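Plastic bags: hand-held gripper or teleop?
Forum > Manipulation > Demonstrations

ngan_hoang
We have 200 demos of bag handling by teleop on the Conitora arm. Median 27 seconds each, mostly the operator hunting for depth. Thinking of switching to hand-held grippers. Has anyone compared the two on thin film?

h_kamata
Yes. 637 hand-held demos, same policy code. Collection was much faster. Replay was worse at first because people move their wrists faster than the arm can follow. Cap the speed or filter afterward.

torres_ab
I'd stay with teleop. If the arm can't reach a pose, you find out while recording. With hand-held you find out in training.

h_kamata
A reachability check per episode covers that. We drop some 1,000 frames a day and don't miss them.

torres_ab
It doesn't cover contact force. A person feels the film through the handle and eases off. None of that is in the data.

fkobori
Agree with Abílio on force, but teleop without feedback has the same hole. For bags I'd vary the crumple and the print more than the input method. Clear film on a white table is hard on any camera. Ours:

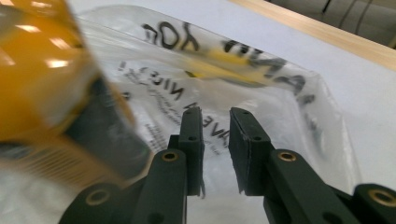
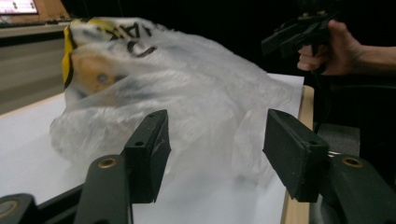
Filed under: Data collection, Deformable objects

ngan_hoang
Thanks. I'll run a small hand-held set with a speed cap and post the replay numbers in February.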